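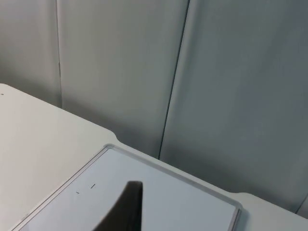 White tray, flat base, raised rim.

aprydderch
2022-12-10
Looking for numbers on bottom watering versus top watering for seedlings in small cells. I run peat-free mix in 83 cells under lights and the top 2 mm crusts over before the roots get down. Currently I pour 800 ml into the tray, wait, and tip out what is left. Germination is fine. Growth stalls at the first true leaves.

Flullside
What is the wait time? Peat-free mixes based on wood fiber wick slowly once they dry out. If you tip out early, the lower half of the cell is saturated and the upper half never gets there. Weigh the tray before and after. Surface color tells you very little.

aprydderch
Twenty minutes. Last soak the mix took up 516 ml.

Flullside
Then it is still drinking when you drain it. Leave it until the weight stops changing.

dovent_grower
Disagree. Leaving cells standing in water for an hour is how I lost a whole sowing of lettuce to damping off. Top water with a fine rose, once, early in the day, and run a fan. The crust is mostly an airflow and salt problem.

Flullside
Damping off is a hygiene and temperature problem first. An hour of standing water in clean trays has never caused it here. Overnight is a different matter.

Caradog Landeg
Both of you are partly right. Bottom watering moves salts upward and leaves them at the surface, so a crust is expected if you feed through the tray. Flush from above every second week with plain water and let it drain freely. Between flushes, soak to constant weight.

Also check the base of the tray with a level. If it dips to one side, the cells on the high side get less, and you will blame the mix.

dovent_grower
Flushing from above is top watering, so we agree more than you think.

Caradog Landeg
Once in two weeks. I would not call that a method.

aprydderch
Feed is half strength through the tray, so salts fit. I will flush tomorrow and soak to weight after that. Anyone used the Jestitz capillary mat under cells?

Gentile
Two seasons. Wicks evenly when new, grows algae by the second spring. Wash it between sowings — hot water, no soap — and keep it covered at the edges.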